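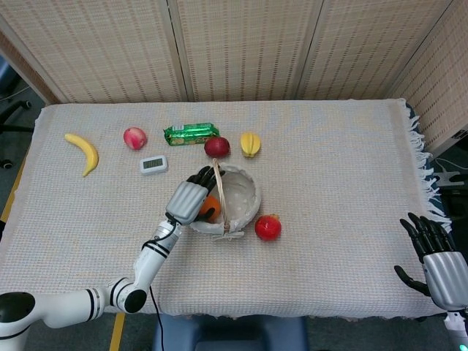

How long should the basket table stay up after harvest weekend?
Two weeks is plenty. After that the cloth wants a wash and the table is needed for other things.

Fruit table, Skallstead hall

We set up the fruit table on Thu 3 September, at the back of the hall. There is only the one picture in this gallery so far. Suryani Jugah is sorting the others and they will be added under their own headings.

Basket with an orange in it, on the cream woven cloth. The basket is white and round, with a tan wicker handle and a ribbon bow tied at the front. The lining is pale grey with dots.

Apples, a peach and a star fruit, set out by the basket. The banana at the far left is a toy one.

Folding screen, beige woven panels with small brown dashes. It goes round the right side of the table as well as the back. Ludger Kohlhase lent it and would like it returned by November.

Cloth, fringed at the right. Please don't trim the threads.

The baskets came from Wouters in a box of 24, and the spare ones are in the tall cupboard next to the stage. Anyone who wants to borrow a few for a party or a stall can write their name on the sheet inside the cupboard door. Put the handles upright when you stack them back, and keep the linings with the baskets they belong to.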